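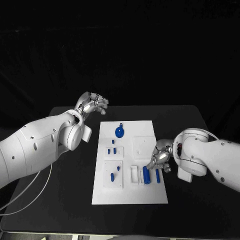
Vutitz組立ボード よくある質問

Uscombeの作業室でこのボードを使っている人、これから借りたい人、買おうか迷っている人から届いた質問をまとめました。販売元のWirenとは利害関係がありません。そのせいで、カタログより歯切れの悪い答えが多くなっています。良いと確かめられたことは良いと書き、確かめられていないことはそう書きます。

そもそも何をするための板ですか

白い長方形の板に、穴や溝、小さな台座が並んでいて、そこに青や白の部品を差したり載せたりします。することはそれだけです。カタログには「組立技能の総合評価」とありますが、総合という言葉は割り引いて読んでください。差し込みと位置合わせの練習台としてはよくできていると思います。それ以上のものかどうか、私たちはまだ納得していません。

白い板に青い部品という配色に意味はありますか

見分けやすい、という点は認めます。青い部品は遠目にもどこにあるか分かります。困るのは白い小さなピンのほうで、白い板の上ではかなり見失いやすいです。なぜこれまで白にしたのか、販売元に問い合わせましたが「デザイン上の統一」という返事でした。納得はしていません。
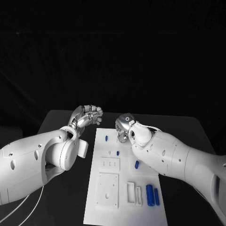 最終更新日:2021年7月24日

机は黒でないといけませんか

いけないということはありません。説明書には「暗色の天板を推奨」とあり、作業室でもそうしています。黒っぽい机に白い板を置けば、板の縁はよく見えます。ただ、推奨の根拠になる数字はどこにも載っていません。木目の机で使っている人からも、特に困ったという話は聞いていません。照明が天板に映り込むような机だけは避けたほうがよいと思います。色よりもそちらのほうがよほど気になります。

後ろの黒いカーテンは必要ですか

これも必須ではありません。背後に棚や人の動きがあると気が散る、という意見があって吊ったものです。Otakar Hrnčiarは「集中できるようになった」と言い、Evander Nisbetは「部屋が暗くなっただけ」と言います。どちらの言い分も分かります。試すなら、まず手持ちの布で十分です。専用品として売られている幕は高すぎます。

多少しわが寄っていてもかまいません。アイロンをかけてから吊るようにという案内を以前このページに載せていましたが、手間に見合う違いが見つからなかったので削除しました。

いくらしますか

作業室で買ったときは本体と標準部品で155ユーロでした。高いと感じるかどうかは使い方次第ですが、板と小さな部品の値段としては、私は高いと感じました。交換用の部品一式は別売りで、こちらは85ユーロです。本体価格の半分を超えます。なくしやすい部品を別売りで補わせる売り方には、正直あまり良い印象を持っていません。

値引きの案内が届くことがありますが、送料が上乗せされていることがあるので、合計額を見比べてから決めてください。

中古を買っても大丈夫ですか

板だけなら大丈夫なことが多いです。部品の「全部そろっています」は信用しないでください。出品者に悪気がなくても、小さいピンは抜け落ちています。必ず部品表と照らし合わせた写真を送ってもらい、断られたら見送るのが無難です。穴の縁が広がっていないかも聞いておきましょう。無理に押し込まれ続けた板は、差したときの手応えがまるで違います。

板はどの向きに置くのが正しいのですか

説明書の図では、長い辺が手前から奥へ向かう置き方になっています。正しい向きというほどの理由は書かれていません。横長に置いたほうが奥の部品に手が届きやすいという人もいますし、私もどちらかといえばそちらです。ただ、記録を取って前回と比べたいなら、向きは毎回そろえてください。向きを変えた回の時間を並べても、何を比べているのか分からなくなります。

板がずれるのですが

少し斜めになるくらいなら、練習には差し支えません。

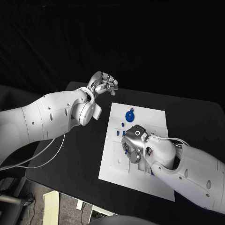

それでも気になる場合は、薄い滑り止めシートを下に敷いてください。付属の固定具を使うという手もありますが、Hulmeの工作室に貸し出したときは、締めすぎて天板に跡が残ったと連絡がありました。説明書には「適切な力で締める」とあるだけで、適切とはどのくらいなのか分かりません。作業室では固定具を箱に入れたままにしています。

両面テープは勧めません。はがすときに板が反るという話を読んだことがあり、本当かどうかは試していませんが、試す気にもなりません。

どの部品から始めるのがよいですか

大きい円柱からがよいでしょう。つかみやすく、立てる位置も見つけやすいからです。小さなペグは後に回してください。付属の手順書では細いピンが最初に来ていますが、初めての人がそこでつまずくのを何度も見ました。手順書を書いた人が実際に初心者に教えたことがあるのか、疑わしく思っています。

滑車のような丸い部品は、その次くらいで。平たく寝かせて置けば安定しますが、軸に合わせようとすると急に難しくなります。

手順書の順番を守らないと効果がないのでしょうか

そう書いてあるのは知っています。効果とは何の効果か、という説明がないので答えようがありません。順番を守った人と守らなかった人を比べた記録は、少なくとも私たちは見たことがありません。自分で順番を決めて、それを紙に書いておけば足りると思います。

手先が器用になりますか

板の上の作業は速くなります。それは5月の練習会でもはっきりしていました。問題は、その速さがほかの作業に移るかどうかです。販売元は移ると言います。私たちの周りでは、ボタン付けや基板の組み立てが上手になったという話もあれば、何も変わらないという話もあり、もともと器用だった人が続けているだけかもしれません。リハビリの代わりになるかという質問もいただきますが、それは必ず担当の医療者に聞いてください。このページで答えられることではありません。

何分くらい練習すればよいですか

決まった答えはありません。疲れると部品を押し込む力が強くなり、板にも指にもよくないので、雑になってきたらやめる、という程度です。カタログの「1日30分」は切りのよい数字というだけに見えます。

部品をなくしました

まず机の端と床を見てください。丸いものは転がります。次に袖口と、道具袋の底です。見つからなければ、貸出ノートに部品名を書いておいてください。弁償は求めていません。黙って返されるのがいちばん困ります。次に借りた人が、最初からない部品を延々と探すことになります。

小さなピンを個別に売ってほしいという要望は、販売元にもう2回送りました。どちらにも丁寧な返事が来ましたが、売られる様子はありません。

寸法の近い市販の丸棒を切って代用している人もいます。作業室で試したものは、ほぼ85パーセントの長さで切ってしまい、頭が沈んで抜けなくなりました。切る前に測ってください。

穴に入らない部品があります

向きが違うか、場所が違うか、部品の出来が悪いかのどれかです。販売元に聞くと必ず前の二つだと言われますが、三つ目もあります。

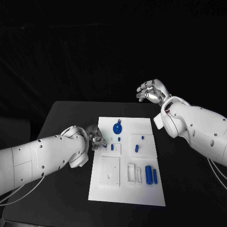

確かめるには、同じ種類の別の部品を同じ穴に入れてみてください。そちらがすんなり入るなら、板ではなく部品のほうに原因があります。やすりで削るのは最後の手段で、削った部品には印を付けておきましょう。印のない削った部品が標準品に混ざると、後から使う人の記録がおかしくなります。金づちは使わないでください。以前に一度ありました。

掃除はどうすればよいですか

乾いた柔らかい刷毛で溝のほこりを払い、汚れが残ったら固く絞った布で拭きます。専用クリーナーが同じ店で売られていますが、水拭きとの違いが分かりませんでした。溶剤の類は使わないでください。白い面がくすんだという報告があります。机のほうは普通に拭けばかまいませんが、黒い天板は拭き跡が残りやすいので、仕上げに乾拭きを。

片付け方に決まりはありますか

部品を外してから板をしまってください。差したまま立てて棚に入れると、次に出すときに全部落ちます。部品は色で分けるより、形で分けるほうが後で楽です。青い部品が多いので、色で分けてもあまり分けたことになりません。ふた付きの小箱なら何でもよく、仕切りの付いた純正ケースを買う必要は感じません。

一度に何人で使えますか

一枚を二人で囲むと手がぶつかります。カタログには複数人での活用例が載っていますが、交代で使うという意味なら分かる、というところです。練習会の定員は6人で、待っている間は部品の仕分けをしてもらっています。仕分けのほうが面白かったという感想もありました。

記録表はどこにありますか

作業室の棚の、貸出ノートの隣です。販売元の記録表は点数を付ける欄ばかりで、どこで手が止まったかを書く場所がないため、Nisbetが作り直したものを使っています。元の表がよい方は、本体の箱に入っています。点数の計算方法については聞かれても説明できません。説明書の式どおりに計算しても、見本の点数と合わないのです。販売元には問い合わせ中です。

借りるにはどうすればよいですか

貸出ノートに名前と返却予定を書き、部品表と中身を照らし合わせてから持ち出してください。足りないものがあれば、その場で書き込みます。幕と机は貸し出していません。返却時の確認はHrnčiarが担当しています。不在のときは箱に「未確認」の札を付けて、棚の下の段に置いてください。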